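Skornov cell rental and evaluation
Progress report to the Risimness small grants program
Period covered: the first half of the loan, through the end of September

Thank you again for your patience with the start date, and for the kind note that came along with the second payment. We had hoped to send this report a little sooner, but the last two weeks of the month turned out to be the most useful of the whole period and we wanted them included.

What the money is for

As you will remember from our application, we take in retired office computers, pull out the parts that still have life in them, and pass working machines along to families and after-school programs. The hard drives have always been the slow part. Every drive has to come out, go into a caddy, go into a wiping dock, come back out when the wipe is finished, and get a record of its own. It is dull work, and it keeps our best technicians away from the repairs they are good at. The grant pays for a six-month loan of the Skornov tending cell, along with the training and support package, so that we can find out whether a small robot arm can take over the loading and unloading, and whether a shop of our size could live with one for the long haul.

Skornov sells the cell as a kit. You get the arm, a two-finger gripper with a small camera at the wrist, a set of printed brackets, and the Liem software, which is where you teach the arm its positions and string them together into a job. The caddies, docks and computers are your own. We knew that going in, and it is still worth saying plainly, as the fitting work took up more of our time than anything else in this report.

Setting up

The arm itself was up and moving by the end of its first afternoon, which delighted everybody. The instructions for the base and the power supply are clear and well drawn, and the support line answered on the second ring both times we called. The brackets were another matter. The ones in the kit are made for a caddy a hair narrower than ours, and a drive would sit in them at a slight tilt. Skornov sent us the drawings without any fuss and we had replacements made locally, with beveled corners so they would stop catching on sleeves. We went through three versions before we were happy. The cost came out of the small parts line in the budget and we are still inside it.

Teaching the positions took longer than the brochure led us to expect, though I should be fair and say that the brochure was talking about a much simpler job. The approach to the caddy is the fussy bit. The fingers have to come up square, close evenly, and lift straight before they start to travel, and if any one of those is a little off, the connector end will meet the dock at an angle. We learned to teach the last stretch of each move at the slowest speed and to leave the quick travel for the open space in between. Liem lets you set this move by move, and once we understood that, progress was steady.

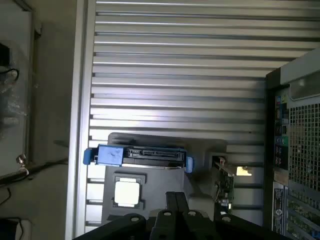

We also spent a good while on lighting, which none of us had thought to put in the plan. The wrist camera is used to check the position of the caddy before the fingers close, and it is easily bothered by glare. Shiny surfaces are everywhere in a computer workshop, and the same job that ran nicely at nine in the morning would stop and ask for help at two in the afternoon. Support walked us through the exposure settings, and we now keep one saved setup for mornings and another for afternoons. It is a bit of a nuisance to switch between them - a sensible person would probably write it on the wall, and we have now done that.

Results so far

We set ourselves a target of 400 supervised transfers for the first half of the loan, a transfer being one caddy picked up, carried over and seated in a dock. We reached that number with a few days to spare. Of the stops we had along the way, 74 needed a person to step in and reset something by hand. The great majority of those came in the early weeks, before the new brackets and before we had sorted out the light. I would ask you to read that figure together with the rest of this section, as a single total makes the recent weeks look worse than they were and the early ones a good deal better.

No drives were damaged. We did bend the contacts on 2 of our older docks, both during teaching and both while a person was driving the arm by hand at more speed than was wise. The docks have been replaced, again from the small parts line.

The technicians have taken to it more warmly than I had guessed. There was some worry at the start that the arm was being brought in to replace somebody, and we talked that through as a group before the crate was even opened. What has happened in practice is that one person keeps an eye on the cell while doing bench repairs a few steps away, and the drive pile no longer eats up a whole afternoon. We would like to put a proper figure on the hours saved in the final report. We have begun keeping a log for this, but we started it too late for it to mean very much yet.

What we think of the kit

On the good side, the arm is quiet, the emergency stop is large and easy to reach, and the support has been excellent. The gripper is strong for its size and has held its adjustment. Two of our technicians with no programming background can now build and change a job in Liem without help, and that was one of the questions you specifically asked us to look into.

On the other side, the gripper body is bulky. In tight spots, near the back of a tower or close to a loose cable, there is very little room to spare and you have to plan the approach around the width of the hand. The software could also be kinder when a job stops. The messages are short and numbered, and you need the manual beside you to know what they are asking for. We have passed both comments along to Skornov, who were gracious about them and said a slimmer finger set is being worked on, with no date attached.

We had also planned to look at the Jasum cell for comparison. Their demonstration unit was not available in the period, and we now expect to have it for a week during the second half. If that falls through we will let you know in good time, and we would suggest using the week for more unattended running.

Money

Spending to date stands at 3712 dollars, against the first two payments. The loan fee and the training package make up most of it, followed by the brackets, the docks and a modest amount for lamps and cable ties. We are a touch over on small parts compared with the month-by-month plan and a touch under on travel, as the second training visit was done by video. We do not expect to need any change to the overall amount.

Next steps

In the second half we want to let the cell run through lunch without a person standing by, then through a full afternoon if that goes well. We also want to try the unloading side, where the arm takes the caddy back out and sets it in one of two trays depending on the result of the wipe. The tray sorting already works when we type the result in ourselves. Getting it straight from the wiping software is the part we have not cracked, and we have set up a call with the Liem support team to go over it.

One small request, if it can be managed. The final report is due just as our busiest intake of the year begins, and an extra two weeks would let us include a full month of the hours log. If that is difficult at your end we will of course keep to the original date. You would also be very welcome to come and see the cell running - mornings are best, and there is always coffee on.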